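Hirklow Center for Home and Workspace Studies
Practical Organizing, Unit 5: Open Shelving and the Clear Bin
Handout to accompany the lecture. Instructor: Floarea Husar

Reading before class: the Groltdale packet, chapter 7. It's short, and the diagrams are better than the prose.

Where we left off

Last time we covered closed storage, meaning anything with a door. A door lets you own a mess privately. Open cubbies offer no such mercy, and people keep buying them anyway, usually after seeing one in a catalog with a single fern in it. Your cubby will not hold a single fern. It will hold tape.

Clear bins

The case for clear plastic is that you can find things without pulling out every bin. The case against it is that so can your guests. Some points from the lecture:

A clear bin shows the front layer only. Whatever is behind that layer has left your life until you move house.

One category per bin. "Assorted" is a category in the sense that "miscellaneous" is a filing system.

Small things that sit on top of a bin's contents will stay there. If an item has been on top for a month, give it a place or admit that it lives there now.

Cables get their own bin. Mixed with anything else they will tie themselves to it, and you will spend an evening with a phone charger and a whisk. 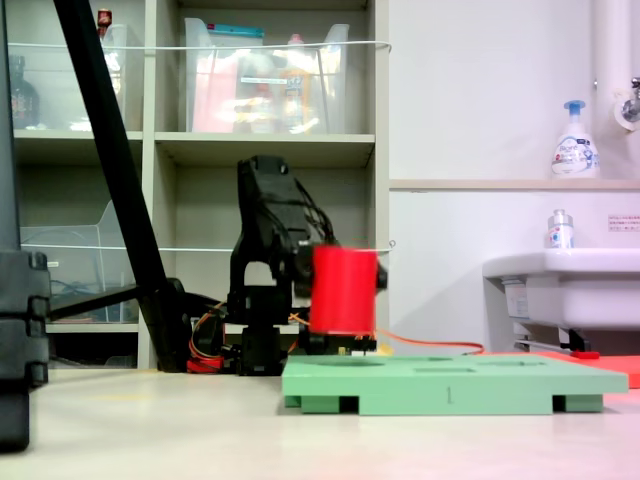 Fig. 1. White open cubbies with clear bins. Compare the top-center bin with the one at lower left.

Discussion of Fig. 1

The lower-left bin has blue cables showing through the side, so you know where to go when you want a blue cable. Top center holds a colorful assortment with pink, yellow and white packaging. Cheerful, but try writing the label. Last year's class got as far as "stuff, bright" and voted to adjourn.

Note also the thin white cords stretched across the shelving, one along the upper shelf and one lower down. Before you plan any bin that has to slide forward, look for whatever runs across the opening. Measure the gap as well as the cubby.

The foaming soap on the wall ledge is a fair use of a narrow ledge: one bottle, upright. A ledge that size can be ruined by a second bottle.

Exercise (due next meeting)

Pick one open shelf at home or work. Set aside 127 minutes, the Rangel method's recommended session, and please don't ask me where the 7 came from. Empty one compartment, sort what was in it, and put back only what fits a label of two words or fewer. Write 200 words on what you couldn't label. Everyone goes over 200. I stop reading at 200.

Bring your labels. Masking tape is fine. The Urkum label maker is in the classroom cupboard, in a bin marked "various."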